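Going to watch a criminal trial – your questions answered

I've been sitting in public galleries and writing up what I hear for the Sketitz Courts Notebook for ten years now, and the same questions land in my inbox every October when the big cases get going again. I'm not a lawyer. I'm a nosy woman with a shorthand pad! So treat this as a friend talking you through it, and if you're involved in a case yourself, please speak to a solicitor.

Can I really just walk in?

Yes, most of the time. Criminal trials for adults in England and Wales are usually open to the public and you don't have to give a reason for coming. Youth courts are closed to the public, and now and then a judge will clear the gallery for part of a hearing. If there's a notice on the door, read it before you push.

Do I need to book?

Not for an ordinary trial. For a murder case that's been all over the news there can be a queue, and I've been turned away more than once because the family quite rightly had the seats. I try to be at the door by half past nine.

How do I find out what's on?

The lists go up the afternoon before, and there's usually a copy on a screen or a board in the lobby. They change at the last minute all the time. I once crossed town for a sentencing, got settled with my pad and my mints, and found it had been moved to the following month.

What happens at security?

Your bag gets searched and you go through the arch, and you may be asked to sip from your water bottle. Leave penknives, scissors and anything in glass at home. I had a nail file taken off me and got a little numbered ticket for it (I forgot to pick it up again, so it may still be there).

Can I take notes?

In general, yes, in the gallery. Some ushers will ask what you're doing, and a polite answer sorts it out. Photos and sound recordings are another matter. Taking a photograph in court is a criminal offence, and recording without permission can be contempt. Phone off, in the bag, leave it there.

Can I leave halfway through?

You can, but wait for a pause. Don't get up while a juror or witness is taking the oath, or while the verdict or sentence is being read. I sit at the end of a row.

What's the difference between a plea hearing and a trial?

At the plea hearing the charge is put to the defendant and they say guilty or not guilty. If it's guilty, the case goes to sentence, sometimes the same day but often weeks later while reports are written. If it's not guilty, a trial date gets fixed, and you may be waiting a good long while for it.

Why does a life sentence come with a number of years?

I get this one more than any other. In most cases the judge sets a minimum term, and that's the time the person has to serve before the Parole Board can even look at letting them out. It doesn't mean they will be let out. If they are, they're on licence for the rest of their life and can be called back to prison. A whole life order is the rare one, with no minimum term at all.

Do time spent on remand and a guilty plea make a difference?

They can, both of them. Days spent in custody waiting for trial normally count towards the sentence, and an early guilty plea usually brings it down. Listen out for the judge going through it, because it's often said very fast and I've had to ask the press bench afterwards.

What are victim personal statements?

They're where the victim, or the family, can tell the court what the crime has done to them. Sometimes they read it themselves and sometimes the prosecutor does. I don't write those down word for word. That's my own rule – Ruth Arboleda, who started the Notebook, thought the same way and I've stuck with it.
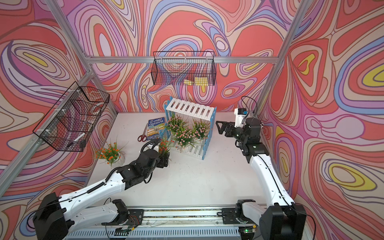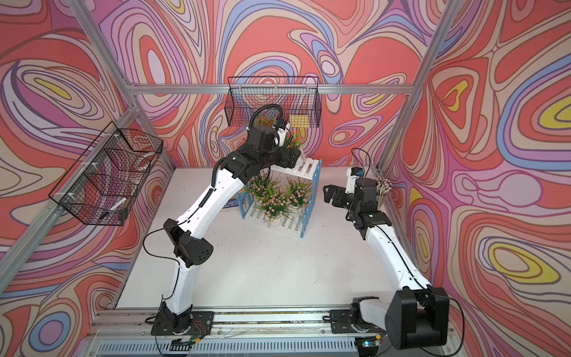 Can I talk to the jurors?

No! Not in the corridor, not in the café, not at the bus stop. If one of them asks you the time, smile and move along. People have ended up in serious trouble over this, and a whole trial can collapse.

Can I comment on a case online while it's going on?

Be very careful. Once someone has been arrested, anything that could seriously prejudice the trial can land you in contempt, even if you've only got 80 followers. Brijesh Bhatt looks after our comments page and he closes it on every live case until the verdict is in.

What if I find it upsetting?

Then go home, and don't feel silly about it. I've sat through over 4 weeks of one trial and couldn't face the last morning. Have a proper lunch, bring a cardigan (courtrooms are freezing) and have somebody to ring on the way back.

My question isn't here. Can I write to you?

Please do, the address is on the contact page. I answer in batches, usually in the evening, and I can't tell you anything about a case that hasn't been said in open court.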